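How to work out whether a robot could do your chores yet

I get asked this at least once a month, usually by somebody holding a mop. Can I buy a machine that cleans the bathroom? The short answer is not really, but the long answer is more fun, and you can work it out for your own house with a pencil and a spare evening. I did mine in May at the kitchen table in Skatonton and I've been boring people with it ever since.

What you need

Paper, a pencil, a kitchen timer, and one chore you properly dislike. Pick one! I started with the whole house and gave up before I'd got out of the hall.

Step 1: Break the chore into moves

Write down every single thing your hands do. I don't mean "clean the loo", I mean lift the lid, reach for the bottle, squeeze, put the bottle down, pick up the brush, and so on. My bathroom came to 100 moves, and that was with me being lazy about the bit behind the pipe. Wiping down the kitchen worktop was far shorter.

Do it while you're doing the chore, or get someone to call the moves out to you. From memory you'll skip half of them (I left out opening the cupboard, twice).

Step 2: Mark each move

I use three marks.

F is for floor moves, anything a wheeled cleaner could do by driving about. These are the easy ones, and if you've got a robot vacuum you already know how it copes with socks.

G is for grabbing something stiff that's always in the same place. A bottle on a shelf, say. Arms are getting decent at this, though slow.

S is for soft, slippery, see-through or hidden. Cloths, bin bags, wet soap, the back of the cistern. Put an S next to anything where you go by feel as well. Be strict with yourself here, I kept wanting to give things a G because I felt sorry for the robot.

Step 3: Time it

Do the chore at your normal speed with the timer going. My bathroom took 692 seconds, so getting on for twelve minutes. Then do it again with one hand, using only your thumb and first finger, and no hurrying. That's a fair stand-in for a simple two-fingered gripper, and it's maddening. I was nowhere near finished when the timer passed 1117 seconds and I stopped for a biscuit.

Step 4: Look at the room as well as the job

I skipped this the first time and shouldn't have. A bathroom is a rotten place for a machine. The gaps are narrow, nearly everything is white against white, and there are rails, cables and hooks to get round. Toilets aren't one shape either. You can have an ordinary one with a tank and a smart seat with its own control panel only a short way along the wall, and a routine learned on the first won't simply carry over to the second.

So walk round and jot down what's in the way: anything sticking out of the wall, anything stored behind or beside the toilet, any cable that runs down to the floor. Boxes count. So do bags sitting on top of boxes.
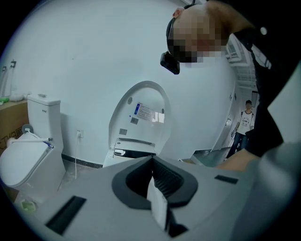 Step 5: Add up your marks

If most of your list is F, go and look at floor cleaners, you'll be happy. If it's mostly G, wait a bit. I keep a page going on two arms, the Brallar and the Brokik, and I wouldn't trust either with my bathroom, but I'd let them have a go at putting tins away. If it's mostly S, like mine, buy decent gloves.

A mixed list is worth splitting. Out of my whole bathroom I found 4 moves in a row that a floor machine could take off me, all at the end, so now I do the fiddly part and let the little thing trundle in afterwards.

Step 6: Try it again next year

Keep the paper. Things do shift, and a move I'd have marked S a while back might be a G by the time you read this. I'm doing the ironing next, using the old Berge board with the wonky leg, and I'll put the list up when it's done.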